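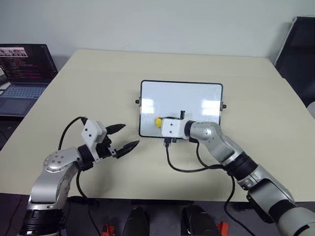

Kemeys tabletop whiteboard, item 1437, lying flat on a table. Gloss white surface, black frame.

Kemeys Tabletop Whiteboard
Item 1437
Supplied by Gindport
Page revised 10 Sep 2020

Overview

The Kemeys is a rectangular dry-erase board for use flat on a desk, bench or meeting table. It has a gloss white writing surface in a thin black frame with rounded corners. A black knob projects from the middle of each short side.

It is used in landscape position. Typical uses are small-group working, task lists at a workbench, parts sorting, sketching during a meeting and one-on-one tutoring. It is not a replacement for a wall board in a room where people at the back need to read it.

The board is sold as a single item. Markers, eraser and cleaning fluid are ordered separately and are listed under Accessories.

Specification

Item number: 1437
Type: dry-erase, tabletop
Shape: rectangular, landscape
Surface: gloss white, unprinted
Frame: thin profile, black
Corners: rounded
Side knobs: two, black, centred on the short sides
Writing faces: one
Grid or ruling: none
Pen tray: none
Wall fixings: not supplied
Assembly: none
Indoor/outdoor: indoor only
Country of dispatch: Australia

Writing surface

The surface takes standard dry-erase markers with bullet or chisel tips. For working flat we suggest a bullet tip with a 3 mm line or finer. Chisel tips are fine for headings but use up the space quickly on a board of this type.

Allow ink a few seconds before resting a hand on it. Left-handed users may prefer to work from the bottom of the board upwards, or to turn the board slightly anticlockwise on the table.

Do not use permanent markers, paint markers, wax pencils or wet-erase pens. Liquid chalk is also unsuitable. If permanent ink gets onto the surface, see Cleaning below before trying any solvent.

The board is unprinted. Users who want a permanent grid can lay one with narrow whiteboard tape, applied to a clean surface and pressed down from the centre outwards. Tape left in place for long periods may leave a line of adhesive. This comes off with Skestska fluid and a soft cloth, though it can take more than one pass.

Glare

The gloss finish reflects windows and ceiling lights, more so when the board is flat than when a board hangs on a wall. In a room with large windows the reflection can cover a good part of the writing area for anyone seated opposite. Some adjustments that help:

Move the board along the table before moving the people. A small shift is often enough.
Place the board so that the window is beside the main user.
Use black or dark blue ink. Yellow, orange and light green are hard to read under a reflection.
Draw a blind over the nearest window, or switch off the light directly overhead.

If the board will be photographed for meeting notes, take the photo from a slight angle with the flash off. Shading the board with a sheet of card held above it also works.

A matt board is a better choice for rooms with overhead strip lighting that cannot be dimmed. Matt surfaces are slower to wipe and hold more ink residue, so there is a trade-off either way. Item 1075 is the matt version of the Kemeys and is otherwise to the same specification. The two items are priced the same.

Frame and side knobs

The frame runs around all four sides. It can be wiped with the same cloth used for the surface. Marker ink on the frame is less visible than on the board but will transfer to fingers and sleeves, so include it when cleaning.

The knobs are not handles. Lift the board with both hands under the frame, one at each short side, and set it down level. Do not hang the board from the knobs, tie cord to them or use them to drag the board across a table.

Allow for the knobs when measuring up a shelf, drawer or cupboard. They add to the overall width, and a board that fits a space by its frame alone may not fit with the knobs included. Customers who need an exact overall width for joinery should ask for the dimension drawing before ordering.

Placement on the table

Any firm, level tabletop is suitable. Check that the table is dry and free of grit before the board goes down. Grit trapped beneath the frame will mark a laminate or painted surface if the board is slid.

Set the board with its long side parallel to the table edge. For a single seated user, leave enough table in front of the board to rest a forearm. Where two people are working from opposite sides, place it midway and agree on which way up it is to be read. Where the table stands against a wall, keep the board clear of the wall so that the far edge can be wiped without reaching over wet ink.

We recommend 300 mm of clear table at each short side. This leaves room for markers, a cloth and any small items in use, and keeps elbows away from the knobs.

On a polished tabletop the board may creep under firm wiping. Hold the frame with the free hand. A sheet of non-slip drawer liner cut slightly smaller than the frame is a cheap remedy – any hardware shop carries it.

Small objects on the board

The surface can be used as a work area for light objects: counters, tokens, magnets, small fasteners, game pieces. Lines and labels drawn on the board then serve as bays or columns. Set objects down and lift them off. Pushing metal parts across the gloss finish will scratch it, and scratches hold ink.

Do not use the board as a cutting mat, a soldering surface or a stand for hot cups. Heavy items should not be left in the middle of the board.

Cleaning

Daily
Wipe with a dry microfibre cloth or felt eraser. Start at the top edge and work down in overlapping strokes. Shake out or wash the cloth when it begins to leave grey streaks.

Weekly, or when ghosting appears
Spray Skestska fluid onto a cloth, not onto the board. Wipe the whole surface, then the frame. Go over it with a second, dry cloth. Let the board air before writing on it again. Any residual fluid will make new ink bead up or break.

Old ink
Ink left on for several weeks can usually be lifted by writing over it with a fresh dry-erase marker and wiping both off together. Repeat as needed.

Permanent ink
Try the overwriting method first. If that fails, use a small amount of isopropyl alcohol on a cotton pad, test it near a corner, and rinse with a damp cloth afterwards.

Avoid
Acetone, methylated spirits, cream cleansers, kitchen scourers, melamine sponges and paper towel. Paper towel is the most common cause of the fine scratching we see on boards sent in for assessment.

Storage

Store flat with nothing on top, or upright on a long side. When standing the board on edge, rest it on a long side and never on a knob. Put a sheet of clean card or felt between boards if several are kept together, with the knobs lined up so that none bears on the writing face of the next board.

Keep away from heaters and out of direct sun for extended periods. Do not leave the board in a parked car in summer.

Ordering

Item 1437: Kemeys tabletop whiteboard, gloss
Item 1075: Kemeys tabletop whiteboard, matt

Boards are packed individually in a carton with corner protection. Mixed orders of gloss and matt are accepted, and cartons are labelled on the short end with the item number. Please check the label before unpacking, as opened cartons can be exchanged only if the surface is unmarked.

Orders are dispatched from our Dusmont warehouse. Stock of the matt version is limited at present, with the next delivery expected in November. Back orders are filled in the sequence received, and the gloss boards on a mixed order can be sent ahead on request.

School and office accounts may pay on invoice. All other orders are paid before dispatch.

Accessories

Skestska whiteboard fluid, pump spray
Skestska refill for the above
Microfibre cloths
Felt eraser, small
Bullet-tip markers, black
Bullet-tip markers, mixed colours
Non-slip liner, cut to order

Bullet-tip markers should be stored lying down. Markers kept upright with the cap at the top dry out early, and the colour fades before the barrel is empty.

Warranty and damage

The frame and surface are covered against faults in manufacture. Scratches, solvent damage, adhesive residue and damage to the knobs from lifting or hanging are not covered.

Inspect the board on arrival. Report transit damage with a photo of the board, a photo of the carton and the item number. Look closely at the corners and both knobs, where a dropped carton tends to show first. Keep the packaging until the claim has been settled. Boards returned without corner protection are often damaged further on the way back, and we cannot credit these.

Technical questions and dimension drawings: Elsie Blackburn, product desk
Accounts, back orders and returns: Ynyr Lloyd, Dusmont warehouse

Quote the item number in all correspondence.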